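Murkitz Volume 2 Moves Back to July

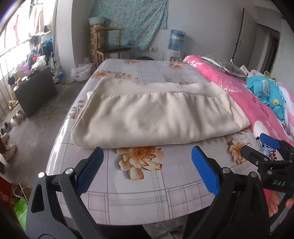 Pavham has moved the print release of Murkitz volume 2 to July. The delay covers the paper edition only, and chapter 45 will still run in the digital magazine on schedule. Ermira Spahić, who handles color for the series, is redoing the bedroom pages, where flat fills had replaced the printed fabrics in the line art. Her new reference set is plain household bedding: a cream blanket with a wide satin-like binding, folded over a pale lavender-gray sheet with a white grid and peach flowers. The wrinkles along the binding get their own tone layer. Existing preorders, 2,312 at last count, carry over at the same price.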